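Open afternoon at the Lulteron workshop

Members who signed up for the April visit met at the Lulteron building on Jasmont Road at 1:30 p.m. We had 20 places and filled them all, with a short waiting list.
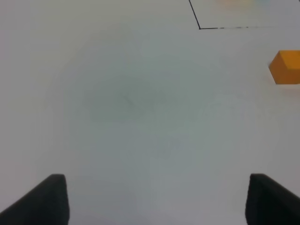 Our host was Bujar Dumitrescu, who runs the small robot arm bench. He kept the introduction short and had us at the table within ten minutes. The job he had chosen was a plain one: find an orange cube on a white surface, pick it up and set it down inside an area marked off with black lines. He said most of the problems people have with bigger jobs show up in this one too, and they are easier to see when there is less going on.

The arm carries a small camera close to the fingers, so it gets its view of the table from where the work is done. Bujar spent a good while on lighting. A pale table throws back the color of whatever sits on it, and soft shadows can fool the software into seeing an edge. The workshop has tried darker tables but went back to white for the training sessions, and several of us asked why. His answer was that the customers' tables are mostly white.

He also talked about practice runs. The team at Lulteron recorded 400 of them for this task over the winter and kept 265. The rest were thrown out, mainly for poor starts or for someone bumping the bench. Sheldon Carrier asked whether the bad runs could be used for anything. Bujar said they are looking at it, but sorting them takes longer than making new ones.

After the break we split into two groups. One stayed with the arm and took turns moving it by hand control, which is harder than it looks from a chair. The other went upstairs to see Bruvum, the scheduling program the workshop uses to share bench time. We swapped over after half an hour.

The visit ran to around 90 minutes, not counting coffee. Parking was tight – if you go on a later visit, use the Nikolaidis lot across the street and tell the front desk you are with our group.

Lulteron has offered us a second afternoon with the same program. People on the waiting list will be asked first. To add your name, write to Sheldon or sign the sheet at the next meeting. Closed shoes are required on the workshop floor.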